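Subject: Re: [handheld-build] marker cube pose jumps when the gripper is low
From: Pao-chu Su
To: handheld-build list

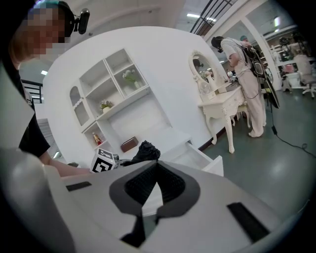

View from the gripper camera, marker cube just above the left of the housing, white desk behind.

Edgars, replying to the list since Kwan-ho asked me the same thing off-list. Your message is quoted in pieces and I've answered in line. Short version: check the focus lock first, then the cube, then the solver, and leave the extrinsics alone until the first three are done.

On the list, Edgars Juška wrote:
> I have the second gripper printed and wired and it logs fine on the
> bench. As soon as I take it into a furnished room the cube pose flips.
> One frame it is right, the next it has rotated to the mirror solution
> and come back. It is worst when the gripper is low and the cube is
> above it.

That is the usual planar ambiguity. When the solver gets one face nearly square to the lens, the four corners fit two poses almost equally well and noise picks the winner. On the bench you probably hold the cube at an angle without thinking about it, so two faces are in view and the problem goes away.

Two things helped on mine. First, solve the cube as one rigid body with all visible corners in a single call. The Akum branch still solves each face separately and averages, and averaging a good pose with a mirrored one gives you a third pose that is wrong in a new way. Second, when only one face is detected, keep both candidate solutions and take the one closer to the previous accepted pose. If there is no accepted pose in the last 12 frames, drop the sample.

> Is this lighting? The room has white walls, white furniture and a
> polished floor. I turned exposure down until the desk stopped
> clipping and now I lose the cube completely in the corners.

Partly. A white room pushes auto exposure down and the black squares close up. Going further down by hand makes that worse. I would let the desk clip. You need contrast between the squares and their own border, and the desk doesn't matter to the detector. Set exposure with the cube at working distance, lock it, and lock white balance at the same time.

Also measure your quiet zone. If the white border around the pattern is thin, a white desk behind it is harmless but a black sleeve or glove behind it can merge with the outer squares when the threshold window is large. I had the adaptive window at 29 px and reduced it. Try a few values against a recorded clip before touching anything mechanical.

> Sum-yee thinks the dark grey pad in the V is the cause because it
> fills the middle of the image. Should I cover it with something
> white?

No. Leave the pad and the mesh as they are. A dark area low in the picture does pull the metering, but with exposure locked it has no effect. What I would do is mask the gripper body out before detection. It doesn't move relative to the camera, so one static mask is enough. The two black slots in the housing are worth including: a dark quadrilateral on a pale surface is exactly what the candidate search is looking for. Mine never decoded as a valid ID, but they cost time on every frame, and on the small board that time matters.

Draw the mask a few pixels generous along the rounded edge. The highlight there shifts as you turn and produces short false contours.

> Last one. The head camera and the gripper camera disagree by a
> constant offset, and I have recalibrated 5 times. Irén said it
> could be the clock.

A constant offset in position is not the clock. A clock error grows with speed and vanishes when you hold still. Hold the cube still for a few seconds and look: if the offset stays, it is geometry, and my guess is the cube size in the config. The Sokano files default to the face edge, and the solver wants the edge of the printed pattern without the border. Put calipers on the print itself. Don't trust the drawing, as most printers scale slightly when "fit to page" is left on.

If it goes away when still, then Irén is right and you should look at the timestamps. The Wei adapter stamps on arrival, so USB buffering goes straight into your log. I measured 22 ms on mine — constant enough to subtract, but it changes if you move to another hub.

Other notes, in no order:

The cable from the backpack should have its strain relief on the frame of the pack. If it hangs from the connector, you will get dropouts that look like detector failures.

Screws on the camera mount: use thread lock on metal inserts only. It attacks some plastics.

The Jurnley firmware still resets focus to auto after a power cycle. It reports manual regardless. Send the command again at startup and read a test frame.

My mask script and the joint solver are in the shared folder, under cube. The solver has no tests yet. If anyone has a clip with the flip in it, please upload the raw video along with the poses, as I can't do much with poses alone.

Pao-chu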